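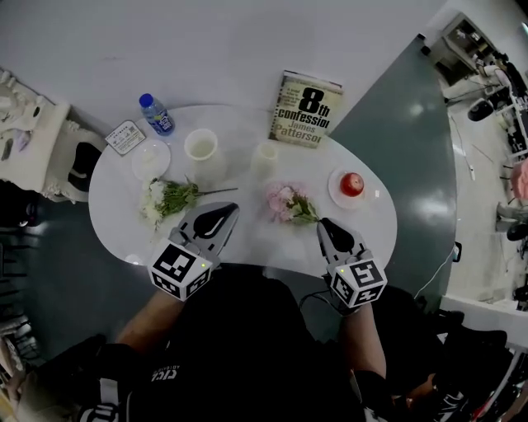
*A water bottle and some pink flowers on the white table.*

## Soo-ah Geum takes the Cakside Open in a play-off

What a finish! If you left the course after the leaders made the turn, you missed the best hour of golf we've had at Cakside in years. Soo-ah Geum came from six shots back to catch the field on the last green, then won it at the second extra hole with a putt that took one look over the edge before it dropped.

Soo-ah only joined us from Ilteo last June, and plenty of members will know her best as the person out on the practice ground at seven in the morning, hitting the same half wedge over and over. It paid off. She got up and down from the bank at the 14th, again from that horrible hollow left of the 16th, and then chipped in at the 17th – the cheer carried all the way to the car park.

Her final round was a 68, with only 21 putts. She told us afterwards that she hadn't looked at a leaderboard until she was walking up the last. "I thought I was playing for third," she said. "Then I saw my name and my hands went a bit funny." They settled down quickly enough, judging by the four-footer she holed to get into the play-off.

The Koo Salver for best score by a player under 18 was shared this year, and both names will go on it once the engraver has it back. The Fallirance team kept hold of the foursomes cup, by a single shot, after a very wet morning and a lost ball on the first that they would rather we didn't mention.

We had 200 people round the 18th green for the play-off, a record for the Open, and the bucket collection for junior coaching came to £888. Thank you to everyone who dug out their change! The money goes towards a set of shorter clubs for the beginners' group and new mats for the covered bays.

Soo-ah now goes forward to the regional final, which is being played at Ilteo – her old home course, so she'll know every blade of grass. Tee times aren't out yet. If you fancy coming along to support her, put your name on the sheet by the pro shop door and we'll sort out lifts between us.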